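Section 4: Cleaning and Drying Your Gedent Countertop Dehydrator

You have made your first batch of apple rings. You have also made your first mess. Sugar that has spent 10 hours in warm moving air sets like varnish, and it does not care that you were planning to get to it tomorrow. Read this section before you start scrubbing.

Before you begin

Switch the dehydrator off at the dial, then unplug it. The dial alone leaves the clock running, and the clock will happily start the next program while your hand is inside.

Let the unit cool for 30 minutes with the door open. The fan cover holds heat longer than the walls do and gives no sign of it.

CAUTION: Never put the main housing in the sink, the bathtub, or the yard under a hose. The Hernska service desk has heard all three and can do very little about any of them.

4.1 Washing the trays

1. Slide out all the trays, starting from the top. Starting from the bottom drops crumbs on the trays you have just decided were clean.

2. Tap each tray over a trash can. Sesame seeds will go everywhere else.

3. Soak the trays in warm water with a little dish soap. Ten minutes is enough for vegetables and herbs. Fruit needs 30. Banana needs whatever you have left of the evening.

4. Brush along the mesh with a soft nylon brush. Steel wool scratches the coating, and every scratch is a new home for banana.

5. Rinse and stand the trays on edge.

NOTE: The trays may go in the top rack of a dishwasher. The fruit leather sheets may not. They curl into tubes and stay that way, and tubes are sold separately by other companies.

4.2 Wiping the inside

1. Pull out the drip pan. If it will not move, lay a damp cloth over the front lip and come back after the trays are done.

2. Wring a cloth until it stops dripping, then wipe the walls from the back toward the door.

3. Go lightly over the fan cover. Do not push the cloth through the slots to see how far it goes.

4. Wipe the door gasket with plain water. Vinegar makes it stiff, and a stiff gasket whistles.

If the last batch was onions, run the unit empty for 30 minutes at the lowest setting once everything is dry. Run it again if you live with other people.

4.3 Drying and putting away

Folded microfiber towels work well on all the parts. Paper towels leave lint on the mesh, and you will be eating that lint in December with your holiday oranges.

1. Dry both sides of every tray, paying attention to the corners where the mesh meets the rim.

2. Set small parts on a wire rack until no water shows in the joints.

3. Leave the door open for 3 hours before closing it for storage.

4. Stack the trays in the housing with the tabs facing the same way. They also fit with the tabs facing different ways, until you try to get them out.

CAUTION: Do not dry the trays by putting them back in and turning the dial to high. We know what the machine is for. Soap residue bakes on at that temperature and the next batch of tomatoes will taste of lemon.

4.4 Every 200 hours

The hour counter shows CL when 200 hours of running time have passed. It will go on showing CL until you do the following.

1. Unclip the rear filter and rinse it under the tap.

2. Let it dry overnight.

3. Clip it back in with the arrow pointing toward the fan.

4. Plug the unit in and hold the clock button until CL goes out.

Replacement filters are sold under the Saneck name and come in packs of 3. Goossens filters look the same and are a finger's width too short. 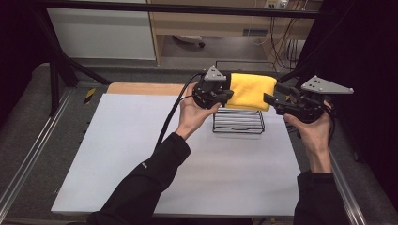
Fig. 4-1. Folded microfiber towel and small wire rack.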